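The Letter Sorter

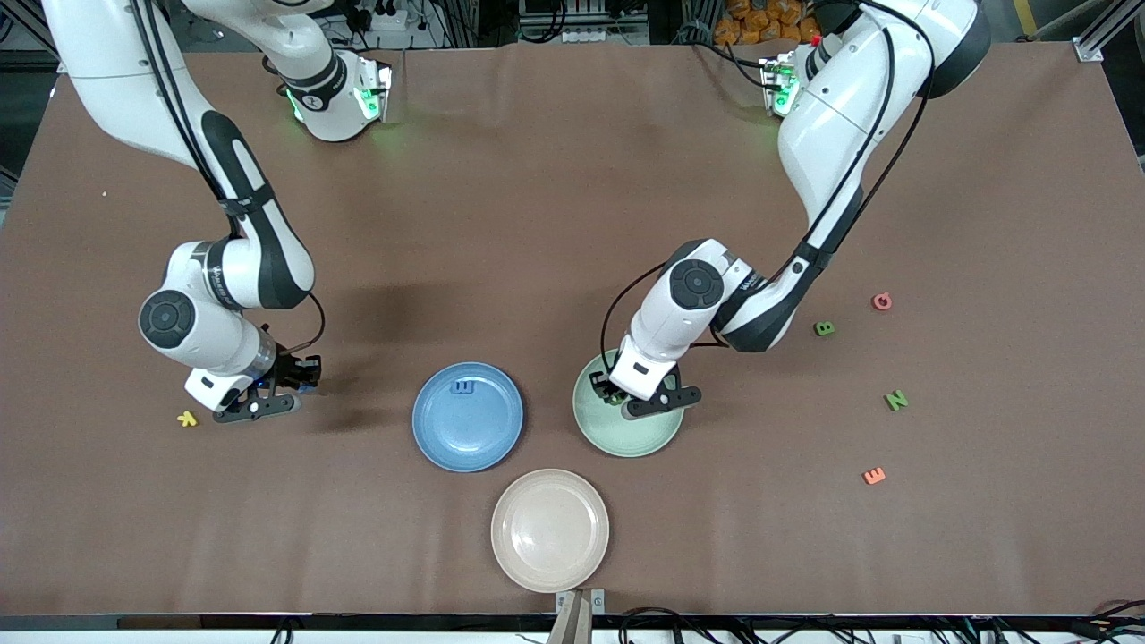
Eleven at night and the planner had quit again. Exit code 3. Elias Geagea knew exit code 3 like he knew his own phone number. No collision-free path found. Try again, idiot.

He tried again.

Same log. Left arm fine, right arm fine, both together, nothing. Thirty seconds of searching and then the red line.

"You've padded them too much," said Rosalba, from the floor. She'd been lying there since nine with her laptop on her stomach. "The boxes round the wrists. You've made them fat."

"I made them safe."

"Fat."

He looked. Fine. The wrists in the model were the size of loaves. He'd done that in October, after the bad afternoon at Mirnmont, when the elbows had kissed in front of the client and Jomer himself had gone the colour of putty. Nobody shouted. Worse. Jomer had said thank you for coming and held the door.

So, padding. Padding on everything. On the bowl, on the plates, on the table even, so that a foam letter two fingers thick sat inside a zone where no gripper was allowed to go. No wonder. He'd written a planner that was frightened of the alphabet.

"What if I take it off just near the dishes," he said.

"What if you do."

Typing. Coffee, cold. A shrinking rule - full margin up high, thin margin down low, and a lock so only one arm could cross the middle at a time. Ugly. Twenty lines of it, half of them comments to himself, one of them a swear word he'd have to remember to take out before Mazza read it.

Rosalba sat up. "Who gets the lock first?"

"Whoever asks."

"And if they both ask?"

He hadn't thought. Of course he hadnt. Two arms, each waiting politely for the other, for ever, like his aunts at a doorway.

"Left," he said. "Left wins ties."

"Why left?"

"Because I'm left handed and it's late."

She laughed, properly, first time since Mirnmont. Then she came over and read it on his screen, lips moving, and put her finger on line 11. Missing minus sign. The margin would of grown instead of shrinking. He fixed it and said nothing and she said nothing, nicely.

Save. Build. The fan in the old machine from Unodwood started up its whine.

He put his hand over the stop button, not touching, just over.

"Ready?" she said.

"No," he said, and pressed enter.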